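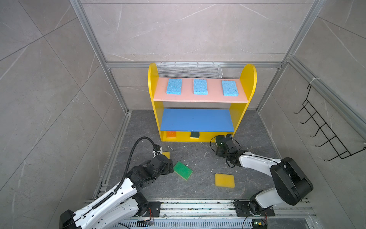 Kitchen sponges smell sour after two or three days, what am I doing wrong?

Posted in Cleaning and Laundry

I moved into a rental in March and ever since then my dish sponges go bad very fast. By the third day there is a sour smell that gets on my hands and sometimes on the glasses. I rinse the sponge after every use and leave it next to the faucet. At my old place the same kind would last two weeks easily.

Things I have tried:
Microwaving it wet for a minute. Works for a day.
Soaking in vinegar overnight. Smells like vinegar and then like sponge.
Buying the pricier Platau ones. No difference that I can tell.

The kitchen has no window and the fan over the stove is weak. The water here is very hard if that matters. I do dishes by hand, there are two of us, and we cook most nights. I would like to keep using sponges if I can. My partner says to get a brush and be done with it.

tallgrass_ks

Hanne Lykkegaard
15 December 2020

Your sponge isn't drying between uses. The old kitchen probably had moving air and this one doesn't. Rinsing helps but a rinsed sponge lying flat on a wet counter stays damp underneath all night, and that is where the smell comes from.

What I would do, in this order:

Move it away from the faucet. The spot next to the faucet gets splashed every time somebody fills a glass. Put it on a wire rack or in a holder with open sides, standing on its long edge if it will stay that way.

Wring it out hard. Most people give it one squeeze. Fold it in half and squeeze, then turn it and do it again.

Keep two going and switch every day. Each one then gets a full day to dry. I use one color for odd days and another for even days, and my husband ignores this, but it still mostly works.

Get the food out first. Scrape plates into the trash and wipe greasy pans with a paper towel before the sponge touches them. Bits of rice and egg stuck in the pores will smell no matter how dry you keep it. Milk is the worst. Rinse milk glasses with cold water before you wash them.

On the microwave: be careful with that. It has to be soaking wet and it can't be one with a metal scrubber. People have started fires with dry ones. It knocks the smell back for a while but doesn't get the food or grease out. I quit doing it and just replace mine every week or so. The cheap cellulose ones in a big pack are fine for this. Once one is too old for dishes I cut the corner off so I know, and it goes under the sink for the trash can and the floor.

Hard water can leave scum in the sponge along with the soap, and that holds on to grease. Use less soap and rinse longer. If yours feels slimy after rinsing, there is still soap in it.

If the smell comes back within a day on a brand new sponge, check the drain. I once threw out four sponges before I figured out the smell was coming from the rubber flap in the disposal.

dishpan_dale

Your partner is right, get a brush. I've had the same one for a year, an Ondside with the replaceable head. Dries in an hour hanging on a hook. Sponges are gross.

mm_kettering

Brushes are fine for plates but I never got along with one for glasses or for wiping the counter, so I don't think you have to give up sponges completely. I use a brush for pots, a sponge for glasses and cups, and a washcloth for the counter that goes in the laundry every night. The sponge lasts a lot longer when it only sees glasses.

Also, if your stove fan is weak, check the filter. Mine was so clogged when I moved in that no air was getting through it at all. It was a metal mesh one, so I soaked it in hot water and dish soap and had to do it twice. Some are charcoal and those you just replace. A little fan on the counter for half an hour after dinner helps too, and it dries the dish rack at the same time.

I would skip the vinegar. It did about what you said when I tried it.

tallgrass_ks

Thanks all. Checked the drain and yes, the flap is disgusting. Cleaning that tonight and moving the sponge to the other side of the sink. Will look at the fan filter this weekend.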